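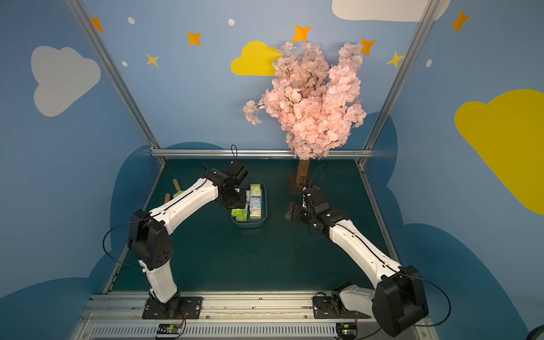
*Two arms, one tray of packets, and a better sky than the one over Calton.*

I have spent 11 days with the Trostitard, a two-armed tabletop kit from Gradbridge, and I'd like to talk about the clouds.

The unit comes in its own painted enclosure, sky blue with orange and yellow stars. The tree with the pink blossoms is mine. My old desk never had so much as a calendar, and I resent how much nicer the robots have it.

The job I gave it was small packets in a gray tray. It learned this in an afternoon, which the brochure says is normal, and spent the next week forgetting pieces of it, which the brochure leaves out. On a good run it handled nine packets without a fumble. On a bad one the left arm stopped over the tray like a man in front of an open fridge.

Funmilayo Obi, who runs support at Gradbridge, was patient with me over eight emails. She suggested slowing both arms down. I did, and the fumbles mostly went away, along with any claim to be saving time.

Lawal Lawal, who bought the rival Soomro kit in February, tells me his is faster and uglier. It also costs over twice as much, and he brings that up the way some people bring up marathons.

My complaint is with the word "helper," printed all over the manual. A helper lets you leave the room. I left the room once. The Trostitard is a teaching kit, a pretty good one, and the person being taught is you. Sold that way, I'd recommend it to any patient adult with a spare table and low expectations for the month.

Gradbridge wants it back next week. I'm keeping the tree.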